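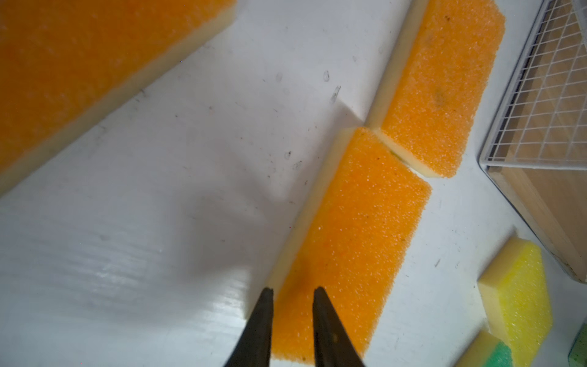 Sponges and drying box, my table, March

gilsoo_oh
Hello all. I have a question about kitchen sponges with two layers, orange rough side and cream foam side. I bought a pack of 11 from Famell and I already use several. One of them has dark stains on the orange face and I can not remove them. I tried dish soap and hot water, then baking soda overnight. The foam is still good and it does not smell. Do you throw away a sponge when it has stains, or only when it smells?

Also I made the wooden box with white wire grid on top, for drying them. Is it a good idea to dry sponges over wood?

Gil-soo Oh

pantry232
Throw it. A sponge costs less than a coffee. I change mine every week and I don't look at the color.

marrow_lane
I disagree with pantry232. Stain is only stain. If you used it on a burnt pan, the rough side takes the black and keeps it forever. I move such a sponge to the stove and later to the bathroom floor. I write B on the foam with a marker when it goes to the bathroom, so my husband does not bring it back to the dishes.

gilsoo_oh
Yes, I used it on the oven tray. Thank you, the marker is a good idea. And the greenish yellow between the two sponges in my photo, do you think this is glue? I am a little worried about it.

marrow_lane
I can't tell from a photo. Pull them apart and smell. If it is soft and comes off on a paper towel, I would not keep either of them.

Skenda70
About the box. I had a wooden one too and the bottom went black after one winter, because water drops through the grid and stays inside. Put a small plate under the grid and empty it every evening. Or oil the wood. I used the Pliltier board oil, two coats, and waited three days between.

pantry232
Or hang the sponge on a clip over the sink and you need no box.

Skenda70
With a clip the water runs down the faucet and you clean the faucet. Everybody has his own system.

gilsoo_oh
My sink is very small, there is no place for a clip. I will try the plate. Is it better to stand the sponge on its side or to lay it flat on the grid?

marrow_lane
On its side, and not touching another one. When they lie close the ends stay damp.

tomasz_71
Flat, rough side down. The foam on top dries faster this way. I do it for years.

marrow_lane
Faster than flat on the counter, sure. I still say side.

gilsoo_oh
I will do one of each tonight and squeeze them in the morning. Does somebody know if the Gallegos store still sells the thicker ones? The last time the shelf was

Skenda70
Your message was cut. They had them last month, bottom shelf next to the gloves.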